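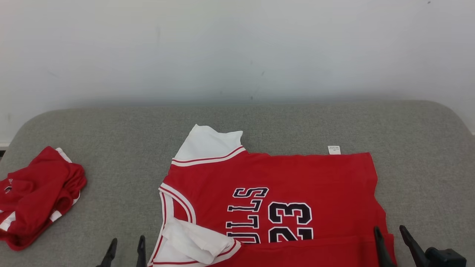 Red sleeveless jersey, BULLS 23 on the front.

I paid to read my own country's fine print: the Brarkus pocket Constitution and reader's kit

Fri 5 January
By Kwesi Agbeko

My sister gave me the Brarkus Charter and Constitution kit in December, and yes, I'm the kind of person who was pleased about it. I've been carting it around on the bus ever since (the little book, anyway – the rest lives on the kitchen counter) and I have a lot of opinions about it, so get comfortable.

What you get in the box is a pocket edition of the Constitution Acts, 1867 and 1982, a separate 96-page reader's guide, a fold-out timeline and a set of 13 cards with discussion questions on them. The whole thing fits in a slipcase roughly as thick as a paperback mystery. I had the older Stiltus edition before this, the one with the green cover, and it fell to bits somewhere in Part VI. So I was keen to see if anybody had worked out how to glue a spine.

They have! The pocket book is sewn, it opens flat, and it has survived a month of me shoving it into a coat pocket with my keys. The type is small but dark, and the section numbers sit out in the margin where you can find them. That sounds like a tiny thing until you've tried to settle an argument about section 33 at a loud dinner with a book that hides its numbers in the middle of the paragraph.

About section 33. The guide gives the notwithstanding clause six pages, and they're the best six pages in the kit. You get the plain wording, who can use it (Parliament and the provincial legislatures), what it can touch (section 2 and sections 7 to 15), and the bit people always forget, that a declaration runs out after five years unless it's passed again. Then it lays out the case for the clause and the case against it, and leaves you alone with them. I have a view, my neighbour has the opposite view, and we both thought the guide was fair to our side. I call that good going.

Freedom of expression doesn't come off as well. There's a decent run through section 2(b), and then section 1, the reasonable limits clause, gets shuffled off to a different chapter with barely a pointer back. You can't really read one without the other. Somebody new to all this could finish the expression chapter thinking there are no limits at all, then get a nasty surprise 40 minutes later. I've pencilled an arrow in my copy.

The timeline is lovely to look at and a pain to use. It folds out to 140 centimetres, which is longer than my table, and it wants to curl back up the whole time. I ended up holding it down with a sugar bowl and a shoe. Good colour, though, and clear labels, and I liked that the Quebec Act and the Royal Proclamation are both on there when plenty of these things start at 1867 as if somebody flicked a switch.

And the cards? Hmm. A few are great. "Should a court be able to strike down a law that most people like?" kept four of us going right through dessert. Others read like homework, and one asks you to "list the heads of power in section 91", which killed the mood stone dead. I'd keep half of them and bin the rest.

I also tried the audio version, which is read by a fellow who sounds as if he's being timed. Skip it. The Constitution Act, 1867 was never going to be a thriller, but he makes the schedules sound like a dare.

The price is $76, and I'd have winced at that if I'd been the one paying. Mevside Books sells the pocket book and guide on their own without the cards or the timeline, and that's the version I'd tell a friend to get. If you teach a class or run a discussion night, the full box makes more sense, and a long table would help.

One grumble for the next printing: the index. There's no entry for "language rights", only "official languages", and nothing under "unwritten principles" even though the guide talks about them twice. I went looking for both in the first week.

Four stars out of five from me. The Stiltus has gone in the recycling.

Recent reviews
Mak desk lamp: bright enough for footnotes?
Three court-watching podcasts for the commute
A beginner's guide to Hansard, reviewed by a beginner
Stiltus book stand, one year on

Contact | Copyright Kwesi Agbeko | Back to top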